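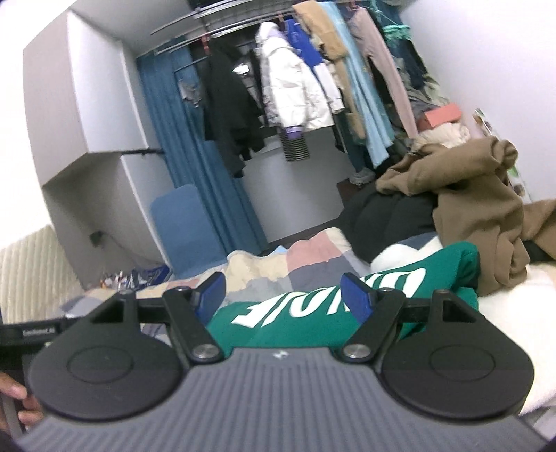 Recogida de muestras de doblado en Trondus

Última actualización: diciembre
47 veces compartido · 12 comentarios

La recogida de muestras de doblado (en la casa la llamamos «la recogida», a secas) es el trabajo de coger, estirar y doblar ropa con una pinza de mano para que luego una máquina aprenda a hacerlo. En Trondus, que es una lavandería industrial con servicio de recogida a domicilio, se hace desde que entró la línea Cultberg, y yo llevo en ello desde el principio, así que esta entrada me ha tocado escribirla a mí. La voy ampliando cuando tengo un rato. Si falta algo, decídmelo en los comentarios, que los leo todos.

Origen

Antes de la línea, en la nave de doblado éramos gente de mesa. Te llegaba el carro, vaciabas, doblabas, apilabas, y vuelta a empezar. Las sábanas y las toallas ya pasaban por la plegadora de rodillos, que es una máquina vieja y muy agradecida, pero la ropa de particulares iba toda a mano: camisetas, sudaderas, pijamas, lo que la gente metiera en la bolsa. Y la gente mete de todo, ya os lo digo yo.

La línea Cultberg llegó para esa parte. Son 3 celdas con dos brazos cada una y una cinta en medio. Las primeras semanas fueron un poco desesperantes (¡cómo se enganchaban las capuchas!), porque la celda venía preparada para prendas planas y bien extendidas, de las que salen en los vídeos de las ferias. Una sudadera hecha un ovillo era otra historia. Entonces Farzad Ahmadpour, que llevaba el proyecto por parte de la empresa, propuso que las muestras las hiciéramos nosotros, los de mesa, con una pinza de mano, y además con ropa puesta donde suele estar la ropa: encima de una cama, en una silla, mezclada con mantas.

En qué consiste

La pinza se lleva agarrada con la mano y tiene dos dedos que se abren y se cierran. En el modelo de la foto son azules, y en el lateral negro lleva una etiqueta que pone GenRobot.AI. La prenda es una sudadera verde con letras blancas grandes, extendida sobre una colcha de retales. Es un caso de los que llamamos «de cama», con una manta blanca de pelo a un lado y más ropa alrededor.

Lo que cuesta explicar a los nuevos es que no se trata de doblar bonito. Se trata de doblar como doblas tú, a tu ritmo, pero con dos dedos en vez de diez. Al principio todos hacemos lo mismo: vamos con la pinza a pellizcar el centro de la prenda, sube un pico como una tienda de campaña y se deshace el resto. Luego aprendes a buscar las costuras. La del hombro es buenísima, la del bajo también, y el puño es un punto de agarre que yo defiendo mucho aunque en el manual no salga.

Cosas que miramos en cada muestra:

- Que la prenda esté a la vista antes de empezar.
- Que el primer agarre sea limpio. Si se te escapa, sigues, no se borra.
- Que la otra mano no ayude. Esto es lo más difícil del mundo, se te va sola.
- Que el final quede quieto un momento antes de soltar.

Lo de no borrar los fallos dio bastante que hablar. A mí me parecía una vergüenza mandar una toma en la que se me caía la manga, y resulta que son de las que más se aprovechan, porque la celda también falla y necesita haber visto cómo se remedia.

Prendas y clases

Usamos una clasificación propia, que llamamos Eseck por el nombre del programa donde se apunta. No es muy científica, pero nos entendemos:

Lisas. Camisetas, fundas, paños. Las hace cualquiera y la celda ya va sobrada.

Con cuerpo. Sudaderas, vaqueros, jerséis gordos. Pesan, hacen bulto y guardan la arruga.

De percha. Abrigos, plumas, vestidos largos. En teoría no se doblan, se cuelgan, y quedan fuera de la línea por ahora. Las seguimos doblando a mano cuando el cliente lo pide.

Revueltas. Una prenda cualquiera encima de otras o entre mantas. Aquí el problema es distinguir dónde acaba una y empieza la siguiente, sobre todo si la tela es parecida.

El juego que tenemos hecho es de 790 muestras, de las cuales 235 son revueltas. Yo pedí que se hicieran más de esas y sigo pidiéndolo.

Lo que ha cambiado en la nave

Voy a intentar ser justa, que en el comedor cada uno cuenta la feria según le va.

Lo primero es el cuerpo. Doblar a mano en mesa son hombros, cuello y muñecas, y yo acababa el turno de tarde con la derecha dormida. Ahora roto: un rato en mesa, un rato en la recogida, un rato vigilando celda. La pinza cansa de otra manera, en el antebrazo y en el pulgar, y si haces la sesión larga sin parar lo notas al abrir un bote en casa. Pedimos pausas y nos las dieron, aunque hubo que insistir lo suyo.

Lo segundo es el ruido. Las celdas pitan cuando se atascan y en la nave antes se podía hablar. Hablábamos muchísimo, de hecho, y esa parte la echo de menos. En la mesa te ponías enfrente de alguien y te pasabas la tarde doblando y arreglando el mundo. Vigilando celda estás sola, mirando una cinta, y el rato se hace más largo aunque trabajes menos con las manos.

Lo tercero es el dinero y los puestos, que es lo que pregunta todo el mundo. No se despidió a nadie de mesa, pero tampoco se han cubierto 3 jubilaciones, y eso también es un cambio aunque no salga en la hoja informativa. La recogida se paga con un plus por hora. El plus se negoció después de empezar, cuando ya llevábamos un montón de tomas hechas, y yo creo que tendría que haber sido al revés. Si lo que sabes hacer con las manos se va a quedar en una máquina, eso vale algo, y conviene hablarlo antes de darlo.

Y luego está lo raro, que es ver a la celda hacer un gesto tuyo. Yo siempre remato las sudaderas metiendo la capucha hacia dentro con un empujoncito. Es una manía de mi madre, no está en ningún sitio. Pues la celda del fondo lo hace. No siempre, pero lo hace, y la primera vez me quedé con la boca abierta y llamé a medio turno para que lo viera.

Quejas y discusiones

La más larga ha sido la de las metas. Durante un tiempo se puso un número de tomas por sesión y la calidad se fue al suelo: todo el mundo elegía lisas, claro, que salen rápido. Se quitó la meta y ahora cada sesión lleva una mezcla ya preparada.

Otra es la de quién hace la recogida. En teoría es voluntaria y en la práctica acabamos casi siempre las mismas, porque a quien se le da bien le cae más. A mí me gusta, pero entiendo que haya quien se sienta apartado y también quien se sienta cargado.

En la nave de Khosravi, que es la otra planta del grupo, lo organizaron distinto: contrataron gente de fuera solo para las muestras. Según me cuentan, iban más deprisa, pero doblaban como se dobla en casa, sin pensar en que luego la pila tiene que entrar en una bolsa estrecha. Han terminado pidiendo que pase por allí alguien de mesa, y me ha tocado ir un par de mañanas. Muy buena gente y un café malísimo.

Asuntos pendientes

- Calcetines. No hay manera de emparejarlos con dos dedos, por lo menos yo no la he encontrado.
- Cremalleras abiertas, que se tuercen al levantar la prenda.
- Decidir qué se hace con las bufandas, si cuentan como lisas o como revueltas. Yo digo revueltas.
- Poner por escrito las pausas de la pinza, que ahora dependen de quién lleve el turno.

Véase también: Plegadora de rodillos; Bolsas de particulares; Turno de tarde; Vocabulario de la nave.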